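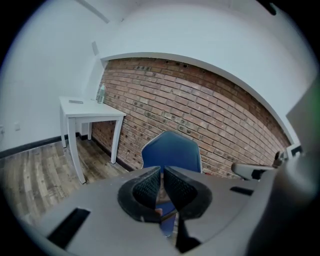 Glenys Powell wrote in to say her old convertible sat in the garage from November on and the battery was stone dead by spring, and was there anything she should of done. Yes. A few things. Most are cheap.

Battery first. Put it on a maintainer, the kind that shuts itself off, not an old trickle charger left running for months. Or disconnect the negative cable and bring the battery inside. Negative off first, on last. Write down your radio code before you do it.

Gas. Fill the tank nearly to the top, add stabilizer, then drive 13 miles or so it gets through the carburetor. Pouring it in and parking doesn't do much for the float bowl.

Oil. Change it before storage. Old oil is dirty and acidic and you don't want it sitting on the bearings all winter.

Tires - pump them up a little over normal, never past the number on the sidewall. Flat spots mostly roll out after a few miles. Mine did. Carys Dafis puts hers on old carpet squares and swears by it, I can't say either way.

Parking brake off. Chock the wheels instead. Shoes stick to drums, and freeing them is a rotten way to spend a Saturday.

Mice. Steel wool in the tailpipe and the air intake, and tie a bright rag to the steering wheel so you remember to take it out. Dryer sheets did nothing for me. Traps along the wall, check them weekly.

Cover. Breathable cloth only. Plastic tarps trap damp and then you get little blisters in the paint. Wash and dry the car before it goes on, grit under a cover works like sandpaper.

Soft top up, not folded. Creases set in the cold and the back window can crack. Windows down 2 fingers if the garage is dry.

Don't start it every week just to hear it run. Ten mintues of idling makes water in the exhaust and never burns it off. Drive it properly or leave it be.

Coming out again: check brake fluid, hoses, belts, look under the car for drips. Go easy on the first drive. Brakes will grind for a block or two from surface rust.

Next time, squeaky door hinges and what to put on them.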